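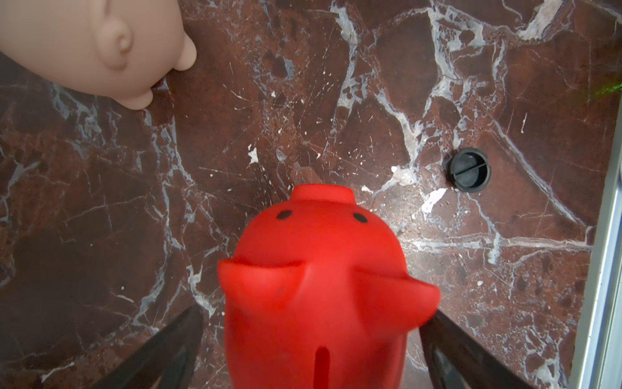 Fig. 1. Wrist view, red toy between the fingers.

Print this page | E-mail this article
Filed under: Robotics > Home and Shared Workshop Builds

3.2 Handling tests. Enclosure built at Dokden, the shared shop, in March. Two arms, one cell. Grip force left at the Zuketcombe default, no tuning. Soft shapes first, then the pigs.

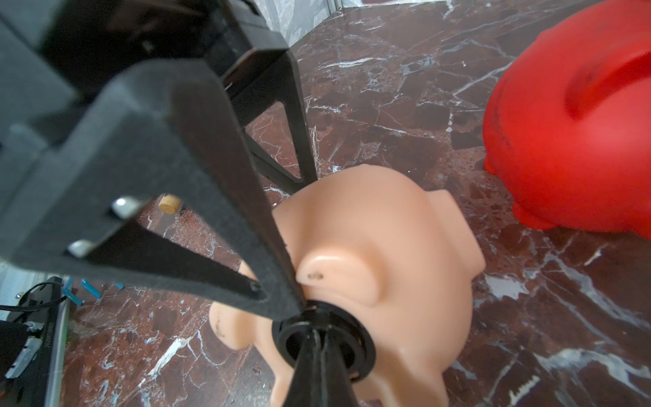 Fig. 2. Finger at the black ring, peach-coloured pig.

Logged 273 grasps on the left arm. Glossy floor confused the depth estimate, wrist colour view did better. Cable slack still a problme, see Munteanu build notes. 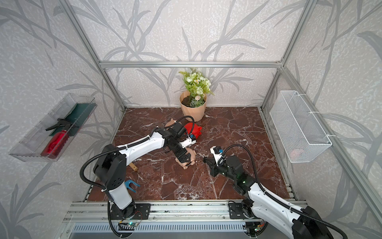

3.3 Floor and walls
Marble-look floor, leaf print on the walls. Reflections kept in on purpose, a plain grey mat made the task to easy.
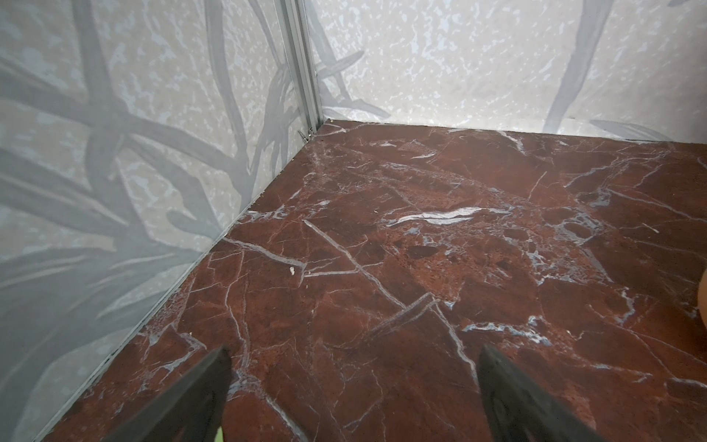
Can one person build the cell at home? With a drill, a hex set and two free weekends, most people could.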